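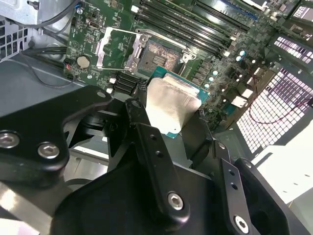

CPU over the open socket, load plate up. Green board, still in the case.

January, bench 2, started 9:15

Reseat job on the Trukerby box, ticket 836. Complaint is random hangs under load plus one memory channel dropping out at boot. Zoia Kostiuk already swapped the sticks around before the break, same channel missing each time, so not the RAM. That leaves socket, CPU or board. Doing the socket first, cheapest.

Before opening: logged idle and load temps off the old paste. Load was 93 and climbing when I killed it. Too hot for that cooler. Paste under it was gray chalk at the edges, hardly any in the middle. Whoever did it last used a grain of rice, a small one.

Cooler off. Twist, don't pull – CPU can stick to the base. Cleaned the lid with the Wetach wipes, two passes, then a dry one. Do NOT use the blue paper towels, they shed and the fluff goes striaght in the socket.

Lever out, load plate up, CPU out. Pads on the underside looked OK except a smear of old paste near one corner. Pad side done with alcohol and a foam swab, left 15 min. Lid side looks fine.

Pins: went over them with the loupe and the side lamp, one row at a time. Easiest way is to turn the lamp and look for a pin that glints wrong. Found one leaning near the outside row, not touching its neighbor. Nudged it with the 0.3 needle, took almost 20 min for one pin, hands not great before coffee. Second look from the other side, row reads straight now. Zoia to check with fresh eyes if she's in.

Seating notes for whoever does the next one:
- match the corner triangle and the notches before you get anywhere near the pins
- straight down, no sliding
- if it doesn't drop flat, lift and start over, no pushing
- plate down, then lever. Lever is stiff, normal
- socket cover goes back on any time you walk away from the bench

Paste: Ulta tube from the drawer, the open one. Thin spread this time, card edge. Polishchuk tube is dried out, binned it, need to reorder. Cooler screws crosswise, half turn each.

To do
power up with one stick, then both, check channel B shows
load run, same test as before, write temp next to the 93
if B still missing – board goes on the return shelf, no more time on it
find out who has the long Phillips, using the short one and it's a pain with the case walls in the way

Stopped 11:40, results on next page.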